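Tarnden Polished Porcelain Floor Tile, White Marble Look

Product group: floor tiles for inside use
Maker: Tarnden
Sold by: Grima Tile and Stone, Ulley showroom and by delivery

The Tarnden is a porcelain tile with a polished face and a white ground with grey veins. We have sold it for many years and it remains the tile which most customers ask for when they want the look of marble in a living room, but do not want to seal the floor every year. Real marble is a beautiful material and we sell it also. It needs more care, and it does not forgive lemon juice or red wine. Porcelain does not mind them if you wipe within a reasonable time.

The pattern is printed under the glaze in 16 different faces. This means that the same vein does not come back too often, and your tiler should open several boxes and mix them before he begins. Please ask him to lay a few square metres dry and to look at them from the door. It takes half an hour and it saves many telephone calls to us.

Which rooms it suits

Living rooms, halls, dining rooms and bedrooms. The polished face reflects the light from windows, so a room on the north side of the house becomes visibly brighter. For the bathroom floor, the wet room and the outside step we advise the Tarnden Matt, because a polished tile becomes slippery with water on it. For kitchens both are possible, and the opinions in our showroom are divided.

The tile can be used over water underfloor heating and over electric mats. Raise the temperature slowly in the first days after the grout has dried, following the instructions of the heating maker.

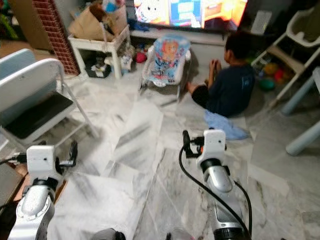

White and grey marble look with a gloss finish, in a family living room.

Laying

The floor must be flat, clean and dry. A polished tile shows every unevenness, especially in the evening when the lamp stands low. We recommend levelling clips and a white flexible adhesive. Grey adhesive can also be used, but then the joints must be cleaned very carefully before grouting.

Leave a joint of two millimetres. Customers often ask if the tiles can be laid with no joint at all, and the answer is no, also when the tiler says he has done it before. For the grout, the shade Whitfield Pearl is the nearest to the ground colour of the tile. Whitfield Silver is a little darker and follows the veins. Pure white grout looks very nice at the start, but it becomes grey in the places where people walk.

Cutting is done with a wet saw and a blade for porcelain. Polish the cut edge by hand with a diamond pad if it will stay visible, for example at a stair.

Cleaning

Vacuum or sweep, then wash with warm water and a small amount of neutral cleaner. Do not use wax or any product which promises shine, as it stays on the surface as a film and you will see each footprint. After the laying there is nearly always a thin haze from the grout. Remove it with a cement residue remover, one time, and rinse well.

Put felt under chair legs. The tile is hard, but sand under a chair can scratch the gloss.

Ordering

Order code, polished: 1649
Order code, matt: 2520
Faces in the pattern: 16
Finish: polished or matt
Edge: rectified
Use: floor and wall, inside
Underfloor heating: yes

Please add ten per cent to your measured area for cuts, or fifteen per cent if you lay on the diagonal. Try to order all in one time. The shade can change slightly between productions, and we cannot promise that a box bought later will be the same as the first. The shade number is printed on the short side of each box.

Orders above £2000 are delivered without charge to the kerb. The pallet is heavy and the driver is not able to carry it into the house. Unopened full boxes can be returned within one month, with the receipt. The showroom in Ulley closes for two weeks in August and no deliveries leave in this time.

Samples are free for one piece of each finish. For larger quantities or for a drawing with a laying plan, please write to Rafferty Gallagher at the trade desk and include the measures of the room and the position of the doors.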